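Pearce Street Brush Room - Gallery

The brush room at Pearce Street opened on 2018-02-03 with a small show of writing tools lent by members and friends. This page is for people who missed it or want another look. Most of the loans came from Catinca Voicu and Hendrik Ndlovu, who have both been collecting for years, and the rest came from students in the Saturday class.

We asked lenders to bring things they use or used to use. Several of the brushes have been through years of practice sheets, and nothing was polished or repaired for the show. Labels were typed by Shabnam Satti.

The stands and racks went at the window end of the room. A hanging rack lets a brush dry with the tip pointing down, so water drains away from the glue inside the ferrule. Brushes left standing in a jar tend to loosen at the base after a while. If you have no rack, lay the brush flat on a folded cloth overnight.

The dark wood rack with the carved dragon head on the end of its crossbar was the piece visitors asked about most. It has a turned post and a carved rail near the bottom, and it came with black-handled brushes - one of them has small pinkish speckles on the handle. Please don't lift it by the crossbar. Use both hands and hold it low down.

The loans stay up until June. Lenders who want something back sooner should write to Darren Haworth and allow 8 days.

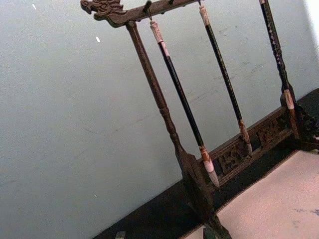

Visitors are welcome to handle the brushes if they ask first. Ink stays on the two tables by the sink, and the paper drawer is open to everyone.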